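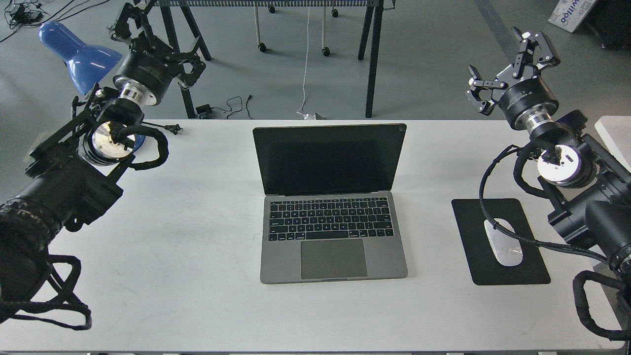
How often does a laptop need cleaning?

Once a fortnight is enough for the keyboard and screen if you use it most days. The vents and feet can wait for a longer clean every couple of months, and the mouse and mat can be done at the same time as the keys.

Before you start

Shut the laptop down fully. Sleep mode won't do, as the keys wake it and you end up typing rubbish into whatever was open. Unplug the charger at the wall and take out anything in the side ports. Clear the desk as well, or at least push things to the back, and wipe the top before you put the laptop on it. Grit on a white table shows up well. On a dark one, run your palm across.

You need two microfibre cloths, a soft brush and a cup of clean water. A make-up brush is fine if it has never been used for make-up. We keep a 40 cm Bulero cloth cut in two for this.

Screen

Do the screen first, while the cloth is clean. Wipe it dry from top to bottom with very light pressure. Marks that stay put will come off with a cloth that has been dampened and wrung hard. Put the water on the cloth, never on the screen. Leave glass cleaner and kitchen spray in the cupboard, and don't use paper towel, which can leave fine scratches. Go over the rim last, including the small camera, with a dry corner.

Keyboard and trackpad

Tip the laptop on its side and brush along the rows so the crumbs fall out. Turn it over to the other side and do it again. Wipe the key tops with the damp cloth, then the trackpad, then the strip in front where your wrists rest. That strip is usually the dirtiest part of the whole machine. Greasy keys may need an alcohol wipe, squeezed out first. Keep the wipes off the screen.

Mouse and mat

Switch a wireless mouse off. Wipe the top and sides, and clean round the sensor underneath with a dry cotton bud. Skate pads pick up a grey ring of dirt, which you can lift with a fingernail or a wooden cocktail stick. A cloth mat can be washed in cool water with a drop of washing-up liquid, rinsed and left flat overnight. Hard mats only want a wipe.

Cables and plugs

Run a dry cloth down each lead from end to end. Look for splits near the plug while you do it, and replace any lead that has one. Coil the slack in loose loops and fasten it with a Gukix strap or a bit of ribbon. Tight winding wears out the ends.

Putting laptops away

Stack them closed, with the bigger one underneath and a thin cloth between the lids. Two is a sensible limit for a shelf or tabletop. Check that nothing has been left on the keyboard before you close a lid, as even a pen cap can crack a screen. Make sure they are off, and let them cool before one goes on top of another. To lift the top one, hold it by both sides and raise it straight up, without dragging.

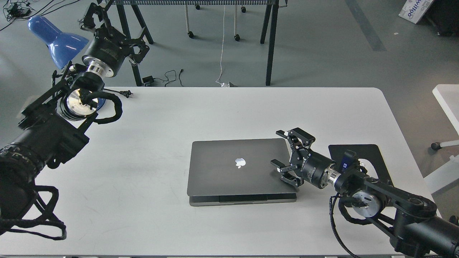
Sibiya wrote in to say that felt works better than cloth between two laptops, as it doesn't slide about when the shelf is knocked. A sheet of craft felt cut a little smaller than the lid does the job, and a pair of old placemats did just as well until the dog had one.

We have tried the felt since and it does stay put. Shake it out now and then, as it holds grit.

For machines going away for months, charge the battery to half, write the date on a bit of masking tape and stick it to the charger. Keep each charger with its own laptop. Ours go in a drawer in the spare room, well clear of the radiator.

Page last checked 19 January 2018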